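Re: [handheld-teaching] Fruit into a tray, how many goes do you record?

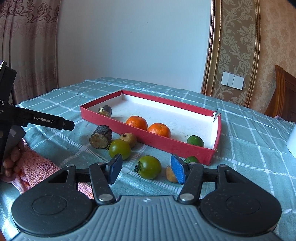

Titarley

9 January 2019

Hello all,

Replying to this bit from Monday, because I've been going round in circles on the same thing:

> We're teaching our arm at Nostero by remote control, with the operator
> watching a screen, and it takes ages. Fourteen goes in an afternoon is
> a good day. Has anyone on the list tried the hand-held grippers instead?
> Do you lose much by not having the real arm there? And do you bother
> mixing the objects up, or do you stick with one until it works?

Yes, I switched in August and I wouldn't go back! With the remote setup (we had the Rela sticks, which I never got on with) I spent most of my time fighting the lag and hardly any of it showing the job. With the gripper in your hand you just reach over and do it, and 100 goes before lunch is perfectly doable if somebody else puts the fruit back for you.

You do lose something, though. Your wrist will happily do things the arm can't, and you won't notice until you play it back. I had 98 lovely recordings of putting limes in the tray and the arm could only follow 10 of them, as I'd been tipping my hand over at the end every single time. So now I keep my elbow out and move as if I had a stiff shoulder (I do have a stiff shoulder, so that's easy enough). Slow down just before you close the jaws as well, it makes the recordings so much easier to trim.

On mixing things up, I'd say do it from the start. I have green tomatoes, limes, mandarins and a couple of bits of log on the table together, some in the red tray and some out on the cloth. The tomatoes and limes are the mean part, being both green and both roundish, and that's exactly why I keep them in. I tried one fruit at a time first and the arm learned "go to the green thing", which was no use to me at all once there were two green things. Shift the tray a bit between goes too, and don't line it up with the edge of the table. Mine was dead straight for the first week and I had to throw the lot away.

One question back to you: what do you do about the log pieces, or anything else with a flat end? I can pick them up across the middle without any bother, but if they're lying close to the tray wall I never know whether to nudge them clear first or come in at an angle. The Van Rooij notes say to nudge, but then half my recordings are nudging and the arm has started nudging the tomatoes.

Happy to send over a few recordings if you want to try them on your arm. I'd be curious how they play back on something that isn't mine.

Cheers from Titarley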